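Report the Layout

Most papers on robot manipulation give you a success rate. The robot put the object in the container 84 percent of the time, or it didn't, and the number goes in a table next to the numbers of three other methods. I have written tables like that. I now think the number is close to useless unless it comes with a second thing that almost no paper includes, a record of where everything was when each trial started.

I came to this view slowly, through a result of our own that fell apart. Our group had trained a policy on 1027 demonstrations of a simple task. The arm picks up a small object, carries it to a bin, and lets go. The demonstrations were collected by several operators over a summer, and nobody was told where to set the bin beyond "somewhere the arm can reach." The policy did well. It did well enough that we stopped testing it and started on the write-up.

In August we moved the setup to a different table. We measured the camera position and matched it. We matched the lights as well as we could. The success rate dropped by more than half, and we spent a long time blaming the calibration.

The calibration was fine. What had changed was the habit of the person resetting the trials. At the old table there was a shelf on one side, and people stood on the other side to reach in. They set the bin down where it was comfortable to set down. When we went back through the old data and marked the bin's position in every demonstration, most of the marks fell in a patch not much bigger than the bin itself. The policy had learned to go there. It looked at the camera images to some degree, but where the image and the habit disagreed, the habit usually won.

I don't think we were unusually careless. Ask people to place an object at random and they will place it near the middle, square to the table edge, and within easy reach. They will avoid the spots where the last trial failed, because they want the day to go well. They do this without knowing it. I have watched myself do it while trying not to.

The fix we settled on is cheap and dull. We cover the table in brown paper and lay a grid on it in blue tape. Before a session, a script prints a list of cells and orientations, and the person at the table follows the list. When the list says the bin should sit across a line, it sits across the line. When it says to put the bin in a far corner where the arm will struggle, it goes there too. Each trial is logged with the cell, and the success rate is reported per cell along with the overall figure.

We ran this on two sites, our own lab and the shared space at Jerside, using the same list on both. We compared two policies. One was trained on the old demonstrations. The other, which we call Brindell, was trained on 1269 new ones collected from the grid. The architecture was the same for both, and so was the training code. On the cells where the old data was dense, the two policies were nearly tied. On the outer cells the old one almost never succeeded and Brindell succeeded more often than it failed. If we had tested only in the comfortable patch, we would have reported that the new data made no difference.

The obvious objection is that Brindell saw more demonstrations. That is fair, and we should have trained on equal numbers from the start. We later cut the new set down to match the old one and ran the outer cells again. The gap got smaller but it stayed large. I would still like to see somebody else repeat it.

A more serious objection is that tape on the table gives the robot a ruler. A policy that sees the grid might learn to locate things by it, and then fail on a plain table. Colleagues raised this early and I took it as a good reason to stop. We tested it by replacing the paper with a clean sheet, no tape, and marking positions with a projector that was switched off before the arm moved. Success went down by a few points in most cells. So the tape does leak some information, and a paper that uses it should say so. The loss was small next to what we had been hiding from ourselves before.

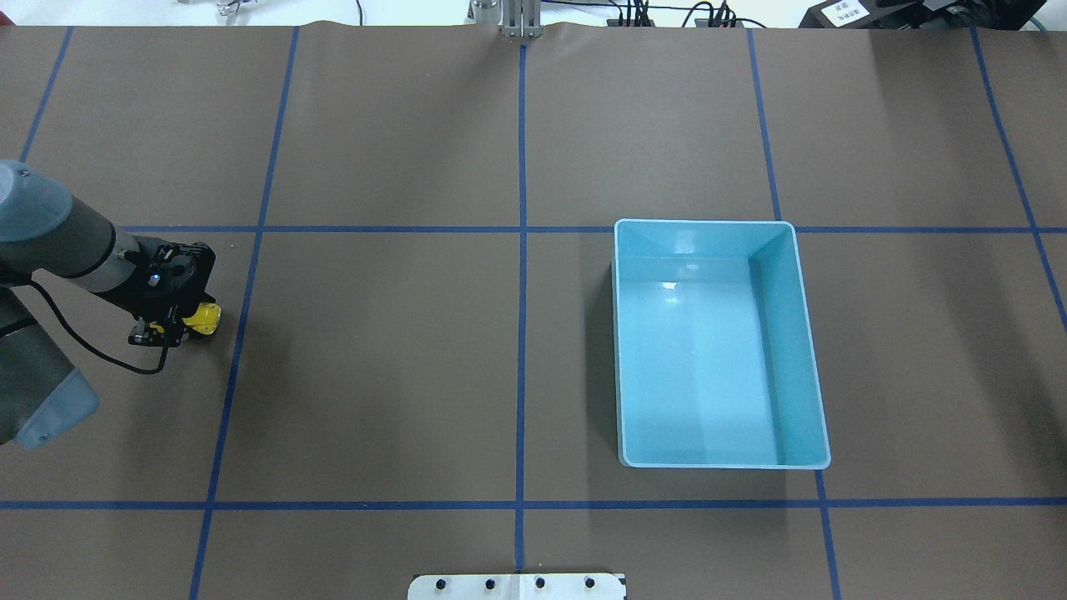
There is also the matter of time. A session run from the list takes longer than one run by feel, about 9 extra minutes in our case, most of it spent nudging the bin and checking its angle. People find it tedious. One complaint I heard more than once is that a real kitchen or warehouse has no grid, so a test with one is artificial. But the casual test is artificial too. It has a layout, chosen by whoever was standing there, and the only difference is that the layout was never written down.

Some groups answer all this with scale. Collect enough demonstrations in enough rooms and the habits of any one operator should wash out. I believe this is partly true for training. I don't believe it for evaluation. A test set is usually small, run by one or two people on one table in the last weeks before a deadline, and those are the conditions under which habit does the most damage. A policy trained on a huge and varied collection can still be scored on eight or ten placements that all look alike. When that happens, the score says very little about what the variety bought.

The reverse can happen too, and I have seen it in results we shared with the group behind the Hầu benchmark. Their tester was stubborn in the other direction and kept hunting for placements that broke the policy. Their numbers came out far below ours on the same weights. For a while each side assumed the other had made a mistake. When we both moved to the list, the numbers agreed to within what you would expect from chance. Neither group had done anything wrong by the usual standards, which tells you something about the standards.

I would ask for three changes, none of them expensive. First, publish the starting positions, even if all you have is a rough map drawn from the first camera image of every trial. Second, decide on the positions before you run the policy, and let a script choose them. Third, show the result by region. A single average over the table can hide a policy that works perfectly in one place and never anywhere else, and a reader who wants to use your method will find that out the hard way.

I would not ask everyone to use the same grid. We tried to agree on one with the people at Jendton and gave up after 8 drafts. Tables differ, arms differ in reach, and a cell that is easy for one robot is impossible for another. A shared grid would mostly reward whoever had the table it was designed on. What matters is that the layout is fixed ahead of time and reported.

Reviewers could help. I have yet to get a review that asked where the bin was. I get asked for more baselines, more tasks, and more seeds, and all of those are reasonable requests. But a third baseline tested in the same small patch of table adds very little. I have started asking the question myself when I review, and the answers so far have mostly been that the objects were "placed randomly." I used to write that phrase too, and when I finally checked our own marks against it, it was false.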